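Cuaderno de taller, revestimientos y suelos
Nave Pesley
Entrada: 25/6/18
Anota: Teodoro Gatchalian

Asunto: dureza y brillo del epoxi verde, revisión tras la limpieza con detergente alcalino

Se retoma lo que quedó pendiente en abril. Entonces Negin Nikzad dejó anotado que el brillo a 60° bajaba en las zonas de paso y que convenía repetir con el suelo limpio. Jerome Lumbao pasó ayer la fregadora con el producto de Drostberg, dilución al 8 %, aclarado con agua sola. Tiempo de secado sin anotar. Pedírselo.

Instrumentos
Brillómetro de mano, calibrado con la placa negra antes de empezar y otra vez al terminar. Deriva al cierre dentro de tolerancia. Durómetro Shore D con base plana. Regla de 2 m y galgas. El termohigrómetro de la puerta sigue marcando mal la humedad; se usó el portátil de Rowena.

Procedimiento
1. Barrido en seco de la banda de medida y repaso con paño de microfibra.
2. Brillo: tres lecturas por punto, girando el aparato entre lectura y lectura. Se apunta la mediana.
3. Dureza: cinco lecturas por punto, separadas al menos 12 mm. Se descarta la más alta y la más baja.
4. Planeidad con la regla en las dos direcciones. Donde hay junta, la regla se apoya a caballo y se anota aparte.

Los puntos son los mismos de abril, según el croquis de Negin. Dos marcas de rotulador habían desaparecido con la limpieza y se replantearon desde la columna. Error de replanteo estimado por debajo de 20 mm, sin importancia para el brillo, discutible para la dureza.
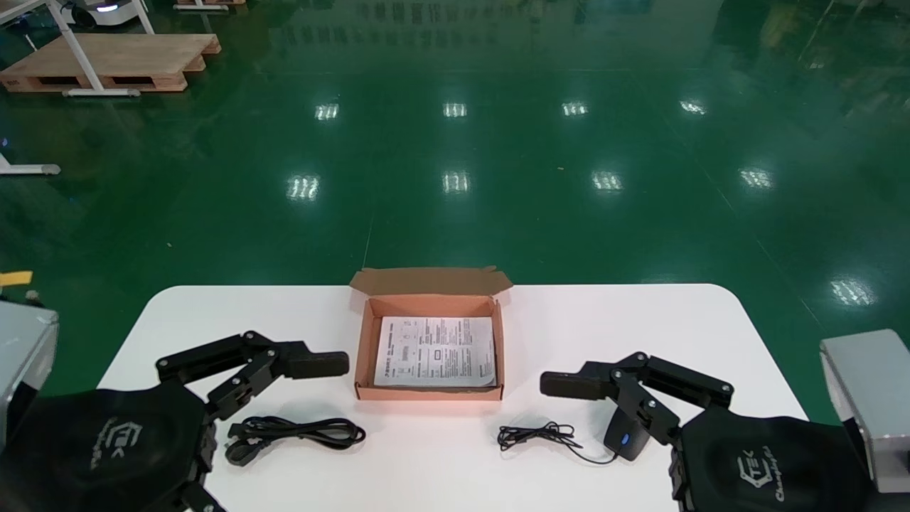
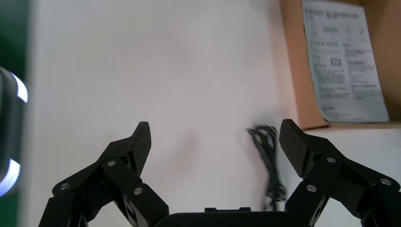 Resultados
Brillo a 60°, zona central: mediana 886 en la pantalla con el decimal desactivado, es decir, 88,6 UB. En la banda de paso baja a 70 UB. La diferencia se mantiene después de limpiar, por lo que no era película de suciedad. Wekesa Nyamweya propone microrrayado por ruedas duras. Coincido, a falta de mirar con lupa.

Dureza Shore D: sin diferencia apreciable entre zona central y banda de paso. La dispersión dentro de un mismo punto es mayor que la que hay entre puntos. No se puede concluir nada sobre el curado a partir de esto, salvo que no hay zonas blandas.

Planeidad: correcta en sentido longitudinal. En transversal, un escalón leve en la junta del lado del muelle, pasa la galga fina y no la siguiente. Igual que en abril.

Observaciones
El brillo alto engaña a simple vista. Mirando a contraluz se ven los reflejos de las luminarias muy marcados y parece que el suelo está perfecto; las rayas solo aparecen al agacharse y mirar rasante. Si Buenaventura pide otra inspección visual, que se haga con lámpara portátil a ras de suelo y con las luces del techo apagadas.

El detergente no ha dejado velo en los puntos medidos. Queda un cerco mate junto al desagüe, fuera de la retícula. Puede ser producto sin aclarar o un ataque anterior. Repetir el aclarado en medio metro cuadrado y comparar antes de decidir nada.

La ficha de Cundley recomienda no encerar. No encerar.

Pendiente
Tiempo de secado y temperatura del agua (Jerome).
Lupa y foto rasante de la banda de paso (Wekesa).
Probeta nueva de la misma carga para ensayo de abrasión. Queda resina de ese lote, casi 8 kg, pero hay que comprobar la fecha del endurecedor.
Corregir en la hoja de abril la columna de brillo, que está sin coma decimal en las últimas filas. Rowena Lagman tiene el original.
Cambiar la pila del termohigrómetro o retirarlo.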